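Breakfast robots benched after toast run goes quiet

A pair of robot arms that had been learning to make breakfast at Sodberg's workshop in Irnholm were stood down in August after one of them stopped, started and then tried to serve a slice of toast to the side of a pot.

Nothing was burnt except the toast, which had a head start.

The arms are part of a kitchen-help project called Dristton, which has spent most of the year working toward a modest goal: get a piece of toast out of a toaster and onto something a person might eat from. By late winter it had managed this often enough that people at Sodberg had stopped clapping.

The trouble came at 10:40 in the morning, on run 127 of a planned 200. The left arm froze on its way to the toaster. Its safety stop hadn't been pressed and no fault showed on the operator's screen, so the operator did what most of us do with a printer and waited. After 11 seconds the arm carried on, with rather more purpose than before, and swung wide of the plate it was meant to be heading for. The gripper met the pot, the pot moved, and the operator hit the stop.

"It wasn't fast and it wasn't hard," said Danang Pasaribu, who runs testing on the project. "But it moved when the person standing beside it had every reason to think it wouldn't. I'd take a dropped bowl over that any day."
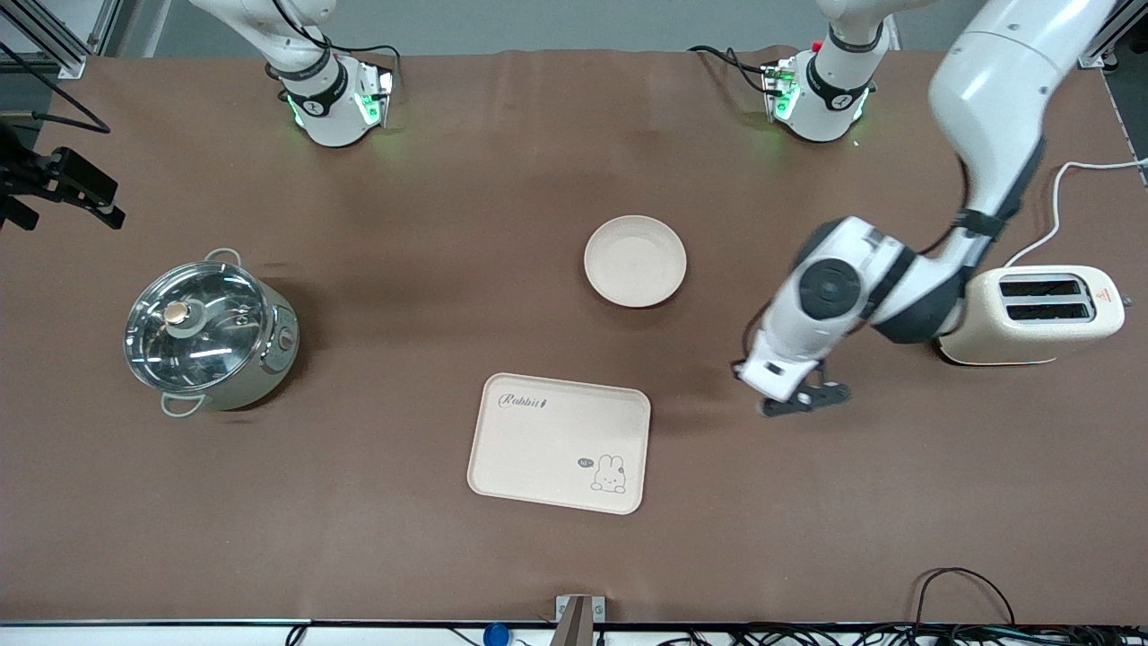 Gaspard Leclerc
Local news reporter

The table in question is not a grand one. Along with the two white arms there's an electric pot with a glass lid, a shallow round bowl, a cream toaster and a cream tray with a bunny on it saying "hi". The tray has become the unofficial mascot of the inquiry and has so far declined to comment further.

Pasaribu's team traced the fault to the way commands were being lined up. A network switch in the workshop had dropped out for a few seconds, and the left arm, hearing nothing, held still as it should. The software upstairs kept sending instructions regardless. When the connection came back, the arm received the lot and began working through them in order, like someone returning from holidays and answering every email.

By then the instructions were out of date. The arm was correcting for a position it had never reached, and each correction made the next one worse. The lights on the arms stayed green the whole way through, a detail that takes up two pages of the incident report and was apparently the subject of a long meeting.

The log shows 3508 stale commands waiting in the queue when the link came back. The limit was supposed to be 100. Somebody had raised it during an earlier round of testing, when the arm kept pausing over the bowl and a visiting group was due after lunch. The change worked, the visitors had a nice time, and the number was never put back.

The right arm, which runs on a separate connection, carried on holding its position throughout and comes out of the report rather well.

Sarmiento, the firm that supplied the control software, has sent a patch that throws out any command older than a fifth of a second. It also makes the arm ask for a human go-ahead after any pause it didn't plan. Sodberg has added a rule of its own: a still arm is to be treated as a moving one until the power is off, and no hands go over the table to rescue breakfast.

That last point was put in bold. According to the report, the operator had been reaching for the toast when the arm woke up, and pulled back with a bit of room to spare. There were no injuries. The pot has a small dent and has been kept on staff, since a replacement would mean measuring everything again.

Not everyone in the building is sorry about the break. The workshop shares a ventilation duct with the accounts office upstairs, where the smell of toast had been arriving every few minutes for weeks without any actual toast attached.

Testing is due to start again once the queue limit has been locked and the new stop procedure has been practised by all the operators, at first with the toaster unplugged. Pasaribu said the run count would go back to zero.

"We did think about picking up at 128," he said. "It was a short conversation."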